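An Afternoon at the Grurnmont Open Day

I had been meaning to go to the Grurnmont open day for years, and every July the little card came through the door and every July something got in the way. This summer my neighbor Philomena Baidoo offered to drive, and she is a person who leaves on time, so off we went with a thermos and a bag of plums between us.

Plestlow is farther out than I remembered. You go past the old feed store, past the Siltetti building with its long row of windows, and then the road narrows and you begin to think you've missed the turn. We had not. There was a hand-lettered sign and a very cheerful young man waving cars onto the grass, and a tent where they gave us name stickers and lemonade. They had ordered 1000 stickers, he told us, and he seemed to be hoping we would each take several.

The tours went out in groups of 24, and ours was led by Noboru Noguchi, who has a lovely quiet way of talking that makes everyone lean in. He took us down the long corridor first, with the old photographs of the building, and then through to the workrooms, which were what I had come for. I do like to see a place where people get on with things — the tables, the hooks on the wall, where they keep the scissors.

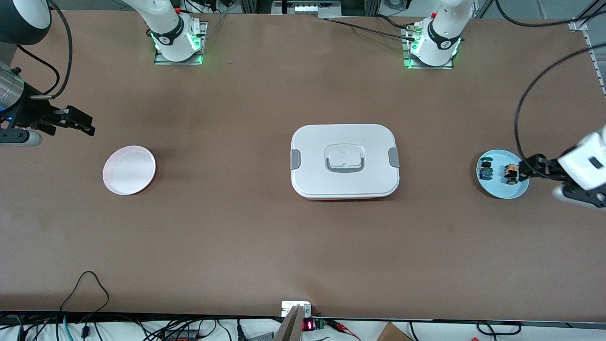 Page last changed: 26/08/2022

The table I liked best was a big brown one, flat and wide, the sort I would give a good deal to have at home for cutting out fabric. Over toward the right side sat a round plate in the palest sky blue, quite shallow, with two small things on it, one of them brown and yellow. My grandmother had a plate very near that color which she kept for buttons and stray keys, and I stood there far too long thinking about her kitchen. Philomena had to come back and fetch me.

We had 7 rooms to get through, and I'm afraid our group was the slow one. A gentleman from Sakalauskas had a great many questions about the heating, and Noboru answered every one of them. I didn't mind a bit, as it gave me more time to look at the crockery. I have always believed you can learn a lot about a workplace from its plates and cups, and I said so to Philomena, who said she had always gone by the bathrooms.
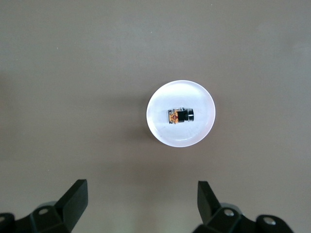
I will say a word for a plain white plate, too. Put one small bright thing in the middle of it, something with a bit of orange and yellow printing, say, and a block of black beside it, and you notice it in a way you never would in a drawer. The light scuffs in the basin don't trouble me at all. Mine at home are far worse, and I wouldn't trade them.

Afterward there was tea in the tent, and a very good seed cake, and a raffle which neither of us won. Philomena bought a jar of plum jam, though we still had most of the plums in the car. If you are thinking of going next summer, wear flat shoes and get there before lunch, and do ask for Noboru's group if you can.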